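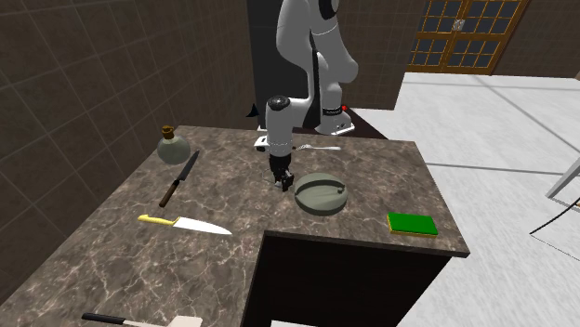 Karim Sqalli wanted a robot that could clear a kitchen counter. He did not have a robot, and the counter in his apartment was 20 inches deep with a toaster on it. So he started with a simulated one.

The project is called Bisby, and it lives on a desk at the back of Orkbridge, a shared workshop in a former print shop. Members pay by the month for a bench, a locker and use of the machines. Most of the people there build furniture or fix bicycles. Sqalli builds software in the evenings, and on the bench beside his keyboard he is putting together a small arm of his own from cut aluminum, hobby motors and printed brackets.

Bisby is the part that tells the arm what to do. For now it gives its orders to an arm on a screen. The simulated kitchen has a stone-patterned counter in an L shape, a brown tiled wall and a white and black arm standing at the far side. Sqalli spreads things out on the counter, starts the program and sees what it does. A typical layout has two knives, a fork, a sponge, a spatula and something round with a raised band across it.

"The round one is the hard one," he says. "A fork is a fork. You come down over the handle and close. With a round thing that sits low, you have to decide what you're holding on to."

His first answer was to have the gripper take everything by its widest part. That was simple to write, and it made the arm try to pick up a plate as if it were a basketball. The second answer was to store a grip point for each object by hand. It worked for as long as he used the same objects. When another member asked him to add a soup ladle, he spent an evening on the ladle and decided he did not want to spend the rest of his life that way.

The current version looks for a part of the object that is narrower than the gripper's opening and has clear space on both sides. Then it checks whether the fingers can get down to that part without touching anything else. If they can, the arm goes. If they can't, Bisby picks another object and comes back to the first one later.

Sqalli, who repairs elevator controls for a living, learned most of this from library books and from reading other people's code. He had used a simulator once before, for a training course at work, and remembered that it let him make mistakes quickly. A run on the counter takes 90 seconds. When it goes wrong he resets it and changes a line. He keeps a paper notebook of the failures, with a short name for each: "flick," "stone dive," "elbow."

Elbow took him the longest. The program was watching the gripper and paying no attention to the rest of the arm, so a perfectly good reach for an item near the wall would swing the middle of the arm straight through the tiles. In the simulator nothing breaks. The arm just shudders and stops. On the bench it would have cost him a motor, and he has already replaced two of those.

The bench arm is called Ragab. It has six joints, like many of its bigger relatives, and when stretched out it is shorter than a baseball bat. The base is a steel plate bolted through the benchtop. The first base was plywood, and it flexed enough that the gripper drifted sideways every time the arm reached forward. Sqalli noticed it only after he taped a pencil to the gripper and told it to draw a straight line. The line was a shallow curve. He kept the sheet of paper and has it pinned over the desk.

Ragab's gripper has been rebuilt several times. The fingers are printed plastic faced with strips cut from a rubber jar opener. The motor that closes them came out of a model boat. It is strong enough to hold a dinner knife level and not strong enough to hold a full mug, and Sqalli has written that limit into Bisby so that the program won't ask for more.

Moving from the screen to the bench has been slow going. A simulated counter is always exactly where the computer says it is. The bench at Orkbridge is lower on one side and has a dip where somebody once used it as an anvil. Early in May he ran the same program on both, with the same fork in the same place. The screen arm closed on the handle. Ragab closed on air, a finger's width too high, then carried nothing at all over to the tray and carefully put it down.

He fixed that with a switch. There is now a small button from an old keyboard between Ragab's fingers, and before a session the arm lowers itself onto the bench in 10 places until the button clicks at each one. From those points the program works out how the surface tilts. It takes a few minutes and makes a noise like a slow typist. The other members have learned not to lean on the bench while it happens.

Money has gone in slowly too. He buys motors one at a time and gets the aluminum from the workshop's scrap bin, where anything shorter than a forearm is free to take. The most expensive single item was the power supply. He bought a cheap one first, and it dropped out whenever three joints moved together, which left the arm to fold up on itself in the middle of a reach. He put foam on the bench for a while. The foam threw off the height, so he bought the better supply.

What he would like by the end of the year is modest. He wants to put a handful of kitchen things on the bench in no particular order, press a key and have Ragab move them to a tray. No sharp knives; he uses butter knives and a plastic spatula. He keeps a hand near the power switch while the arm is moving, and it is a rule at Orkbridge that anyone running a machine that moves on its own stays in the room with it.

Others have started to borrow pieces of the work. A pair of members who build camera sliders under the name Fledidau took his wiring layout for their own motors, and in return they machined him a set of joint housings that replaced the printed ones. The housings are heavier, so the shoulder motor now runs warm, and he has added a fan from a dead computer.

On the evening we visited he was working on the sponge. Bisby treats every object as hard, and a sponge gives when it is squeezed. The simulated gripper has no trouble with it, which he puts down to the simulated sponge being as stiff as a brick. Ragab squeezes the real one nearly flat, and the program then decides the fingers have missed and opens them again. He had tried a lighter squeeze, and the sponge slid out. He had tried telling the program to trust itself -- it then carried off several sponges that were still on the bench.

He wrote "sponge, again" in the notebook, put the date next to it and reached for the screwdriver. One of the rubber strips had started to peel.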